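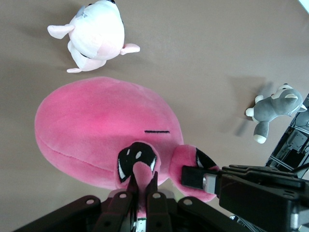 Brazos en la línea de peluches: ¿qué pasa con los puestos?

kustia_turno2
Trabajo en devoluciones, planta Pinto. En mayo nos pusieron dos brazos en la mesa de revisión. Cogen los peluches, el rosa grande entre ellos, y los pasan a la caja que toca. Antes lo hacíamos a mano entre todos. ¿Alguien lleva más tiempo con esto? Quiero saber qué cambia.

Zyanya Espinoza
En Skelier llevamos más de un año. No echaron a gente del turno, pero dejaron de cubrir las bajas. Pregunta por eso antes que por los despidos.

marmol34
La muñeca se agradece. Yo hacía 114 cajas por turno y acababa con la férula puesta. Ahora miro costuras y etiquetas y atiendo las paradas.

Zyanya Espinoza
Atender paradas también cansa. Con tela blanda la pinza agarra mal, sobre todo en las patas, y te levantas cada poco. Eso no sale en el parte.

marmol34
En mi planta sí sale. Cada parada lleva código y quién la resolvió. Pídelo por escrito.

kustia_turno2
Aquí no se apunta nada. El curso fue de Skilldale, dos mañanas, y solo entraron los fijos. Los eventuales aprenden mirando.

Azucena Cortés
Soy encargada en otra planta y no lo veo tan mal. De mi mesa salieron dos personas a preparación de pedidos con el mismo sueldo. El trabajo de coger y soltar no lo quería hacer la plantilla.

Zyanya Espinoza
El mismo sueldo, ¿y el plus de mesa? A nosotros nos lo quitaron al cambiar de puesto.

Azucena Cortés
El plus iba con la tarea. Eso se perdió, es cierto.

kustia_turno2
Pues ese es mi caso, son 34 euros al mes. Lo llevo a la próxima reunión, junto con lo del curso y el registro de paradas.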